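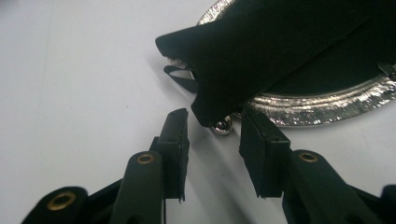
The gripper over the tray, Tuesday session.

June
Posted by the Flindthorpe robotics club blog

Print this post | E-mail this post

We got 3 hours in the room on Tuesday and spent most of it on cloth. The club is building up a set of short hand-held gripper runs for the Villix project, and the target is 900 by the end of summer. We stand at 357.

Black cloth is the hard one. On a white table the outline is easy to find, but the folds inside it hardly show, so it's tough to tell where one layer ends and the next begins. The tray has a bright textured rim, and the little silver ball sits right by the cloth, so there is plenty to bump into on the way in.

What I wrote down for next time: come in slower, keep the fingers wide until the pads are right at the fold, and don't squeeze until both pads are level. I also want to check the screws on the left linkage.

Seven of us are signed up for the next session. Bring your own notebook.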